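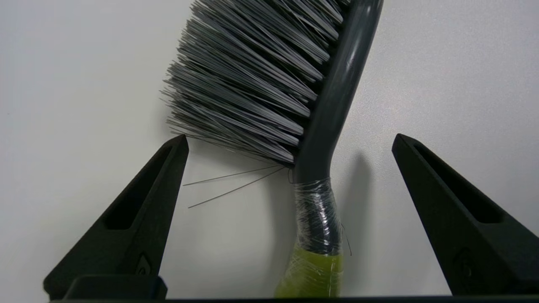

Brush with grey bristles and a dark grey handle.

Torkbridge Poetry Press
Minutes of the editorial meeting, November 2025

Chair: Rosemarie Wendt

1. The minutes of the last meeting were accepted with one correction: the title of the Peltonen collection is written without the article.

2. Peltonen, bilingual edition. The translator has delivered 32 poems. Six of them still have open questions about line breaks. It was agreed to print the original on the left page and the English on the right. The notes go to the end of the book.

3. Print run. Kuler offered a price for 1,000 copies. The members found this too many for a first book of poems. Rosemarie will ask for a new offer, with 100 copies in hard cover counted separately.

4. Trusodier anthology. Two poets did not yet return their contracts. The section about illness and recovery stays as it is. The foreword must be shorter.

5. Reading evening. It is moved to February. The room is not yet confirmed.

Next meeting: the date will be sent by email.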